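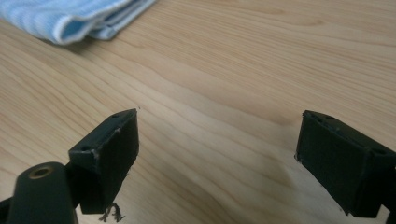 The Platell housekeeping office opened this ticket after the linen room reported that folded hand towels from the current issue would not stay within the width of their shelf compartments. The reporting station asked whether the towels, the shelving or the folding method was at fault. The fold in general use is the one seen on the blue towel at the corner of the table, with the rounded edge facing inward and the white bands showing along the layers. Stacks made with this fold were reported to lean toward the aisle and, in the lower compartments, to catch on the upright when a towel was taken out.

Home | Linen and Laundry | Open Tickets | Closed Tickets | Contact the Desk

Filed under: Linen Room > Folding and Storage > Towels

Ticket 543
Opened: Jul 18, 2022
Status: Closed, with one item carried over
Priority: Normal
Items affected: Avska hand towels, blue with white
Location: Folding table and shelf run, ground floor linen room

Summary of the report

The current issue of Avska towels was received in January as a single order of 600. The towels were washed once before being put into use, in keeping with standing practice. No complaint was received from the floors regarding softness, color or wear. The first complaint came from the linen room itself, where the evening shelf check recorded leaning stacks in the hand towel compartments. The morning shift restacked them, and the same entry appeared in the log on the following evening.

The station had already tried the following before contacting the desk:

- Lower stacks in each compartment. The lean was reduced, but the shelf run no longer held a full day's supply.
- Alternating the direction of the folded edge from one towel to the next. The stacks stood straighter, but staff found it difficult to pull a single towel without disturbing the one below.
- Placing a bath sheet at the bottom of each stack as a base. This was discontinued at the request of the bath linen station.

Log entry 1: Shelving

The desk measured the shelf compartments against the installation sheet supplied by Marchuk. The compartments were found to be as specified, and the uprights were square to the shelves. One shelf support in the lowest row had been seated in the wrong hole and was corrected during the visit. This accounted for the lean in that compartment only. The shelving was ruled out as the general cause.

Log entry 2: Towels

Towels were drawn from the shelf and opened flat on the folding table for measurement. The long sides agreed closely with the supplier's sheet. The short sides did not. On a portion of the issue, the cloth had drawn in near the border while the middle had kept its width, so that the towel was slightly waisted at each end. A towel of this shape, when folded from the border inward, produces a top layer that is narrower than the layers beneath it, and the difference builds up with each towel in the stack.

The whole issue was then sorted over three shifts. In total, 101 towels were set aside as drawn in beyond the allowance given in the linen handbook. The remainder were returned to the shelves.

The desk notes that the drawn-in towels remain fit for use. They have been moved to the staff washrooms, where towels are hung and shelf width does not apply. A query was sent to the supplier concerning the border weave, and the reply will be attached to this ticket when it is received.

Log entry 3: Folding method

Removing the affected towels improved the stacks without fully correcting them. The desk therefore observed the folding. Two different folds were in use. The first brings the short ends to the center and then closes the towel in half. The second folds the towel in thirds along its length before it is closed. Both are acceptable under the handbook, but they give finished towels of different widths, and the two had been placed in the same compartments.

It was also noted that towels were being turned and lifted several times between the first fold and the shelf. Striped cloth is helpful in this respect, as a stripe that has drifted out of line can be noticed while the towel is still in the hands. Staff are asked to stop and reopen the towel at that point. Pressing a crooked fold flat on the table does not correct it, and the towel will open again in the stack.
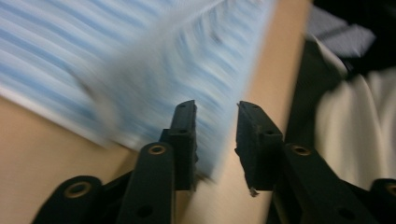

Corrective procedure

1. Clear the working area of the folding table and wipe it down with a dry cloth. The surface was treated with Jarkora board wax last winter and should not be wiped with a wet cloth or with any spray cleaner.

2. Lay the towel flat with one short end toward you. Smooth the cloth from the middle to the sides using the flat of the hand. Do not pull at the borders.

3. Fold the towel in thirds along its length. The second third should lie directly over the first, with the edges even on both sides.

4. Bring the near end to the middle, then fold once more so that the rounded edge faces away from you.

5. Check the finished towel against the width strip. If it is wider than the strip, open it fully and return to step 2.

6. Place the towel on the stack with the rounded edge toward the aisle. All towels in a compartment are to face the same way. 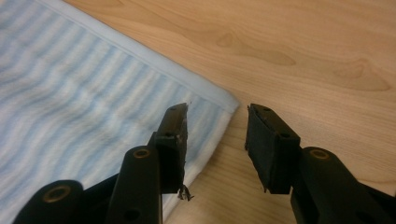
Fig. 3. Fabric on the folding table, linen room.

Result

The procedure was put into effect at the next morning shift. The evening shelf check recorded no leaning stacks in the upper compartments and one in the lowest row, which was found to contain towels folded by the earlier method. These were refolded. No further entries were made during the remainder of the review period, and the reporting station agreed to closure.

Item carried over

The width strip now in use is a length of card and has begun to curl at one end. The linen room has asked for a permanent strip to be fixed along the front of the table. The request has been passed to the maintenance desk, with the note that no screws are to be driven into the tabletop. Until a strip is fitted, the card is to be kept in the top drawer and replaced from the stationery cupboard as needed.

Stations that hold Avska towels on shelves of a different width should not adopt step 5 without first preparing their own strip. Questions on the fold may be directed to the housekeeping office under the ticket number given above.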